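Skimier 15U Open-Frame Rack: Review After a Year of Use
Posted Oct 19, 2021

I bought the Skimier open-frame rack to replace a metal bookcase that had been holding my network gear. The bookcase worked, but everything on it was stacked flat, and getting at the back of anything meant pulling three other things forward first. The Skimier cost 200 dollars before shipping. I looked at the Costache at the same time, which was cheaper but only came with threaded holes, and I had already stripped one threaded rail in an earlier rack and did not want to do it again.

The box arrived with one dented corner and nothing damaged inside. There were two bags of hardware, one for the frame and one of cage nuts and screws for mounting equipment. The instructions are a single folded sheet. The drawings are clear enough, but the step where you join the base to the uprights shows the brackets from the inside and does not say so. I put one on backward and had to take it off again. Leave all the bolts finger-tight until the whole thing is standing, then square it up and tighten from the bottom.

Once it was together I put in a server, a 24-port switch and a shelf. The switch went at the top so the cables could come down the side. 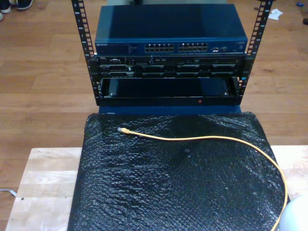

Switch at the top, server directly under it, shelf below.

Rails and holes

The rails are black with square holes for cage nuts, and the unit numbers are printed in white next to the holes. I did not think I would care about the numbers. I use them every time I mount something. On the old rack I counted holes up from the bottom on both sides and still got it wrong about one time in four, so that one ear of a switch would be a hole higher than the other.

The holes are cut cleanly. I have had my fingers in most of them and have not been nicked. The cage nuts supplied are average. Two out of the bag would not seat properly, and I threw them out. A cage nut tool is not included, and a flat screwdriver will do the job if you are careful, but a proper tool is only a few dollars and saves your thumbs.

The finish is a dull black powder coat. It has held up well except on the front faces of the rails where equipment ears have rubbed, and there it has gone a little shiny.

Weight and stability

The server is the heavy item. I would not try to mount it alone. With two people it took 15 minutes, and most of that was getting the first screw on each side started. The frame does not rock front to back with the server in. There is a small amount of side-to-side give if you push on the top with your hand, and I can't feel any when I am just working on the cables.

The rack stands on a wood floor, and I put felt under the feet. The feet are adjustable but the threads are short, so if your floor is badly out of level you will need shims. Mine needed one turn on the left front.

The shelf

I bought the shelf separately. It takes up more vertical space than I expected, because the sides are deep, and the opening is like a low box with metal all around it. That is good for keeping things from sliding out and bad if you want to see what is on it from above. Measure the height of whatever you plan to put in there. My backup drive fits, with its power brick next to it. A Limo battery backup I had hoped to put on the shelf did not fit, and it sits on the floor.

Working around it

An open frame is much easier to work on than a cabinet, and I would not go back to doors and side panels at home. You can reach in from either side. The trade-off is dust and noise. I vacuum the front of the server more often than I did when it was on the bookcase, and the fans are audible across the room.

Leave more floor space than the footprint suggests. I have a work table close by, and for the first few months it was too close. I kept bumping the corner of it with my hip when I went around to the back. Moving it a foot farther away fixed that. If you are planning the room from scratch, allow enough space to kneel on both the front side and the back side.
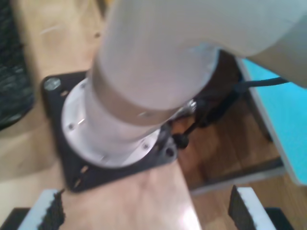
Loredana Farina: I have had the same rack since September of last year and agree about the floor space. I would add that the base bolts need tightening again after a month or so. Mine had worked loose enough to turn by hand. I also ended up replacing all the cage nuts with better ones, but I swap equipment in and out a lot and most people probably don't need to.

I checked my base bolts after reading that, and two of them took another quarter turn.

Cables

There is no cable management in the box at all, and that is my biggest complaint. At this price I would expect at least a few rings or a strip for the side of the rail. I bought a set of hook-and-loop ties from Sistance and looped them through the square holes, and it works fine. Avoid plastic zip ties on the rails. The edges of the holes are smooth enough, but every time you add a cable you have to cut one.

With the switch at the top of the rack, the ports are at a comfortable height for me when I'm on a low stool. My switch has the odd numbers along one row and the even numbers along the other, and I label each cable at both ends with its port number. I also use yellow for some of the cables, so they are easy to trace down the side. Boots on the connectors protect the clips, but they make it harder to get a fingertip in when the neighboring ports are full, so give yourself some slack and fill the end ports last. 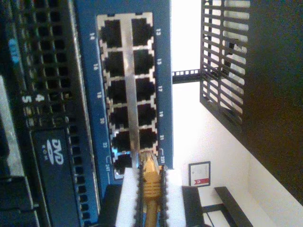 Do I need a patch panel in a rack this size?

It depends on whether your cables come out of the wall. If they do, a patch panel is worth the one unit it takes up, because the wall runs stay put and you only handle the short cords. If everything you are connecting is in the same room, plug straight into the switch.

Other notes

The top is open, so don't set drinks or tools on whatever is mounted highest. Switch lids scratch easily.

The grounding screw is on the base and comes without a washer.

Skimier answered an email about the two bad cage nuts in three days and sent a new bag, which I have not opened.

Good: clean square holes, printed unit numbers, solid with a server in it, easy to reach from all sides.
Bad: no cable management, short threads on the feet, one confusing step in the instructions, shelf sold separately.

I would buy it again at the same price. If you only have a switch and a modem to mount, get a wall bracket and save the money.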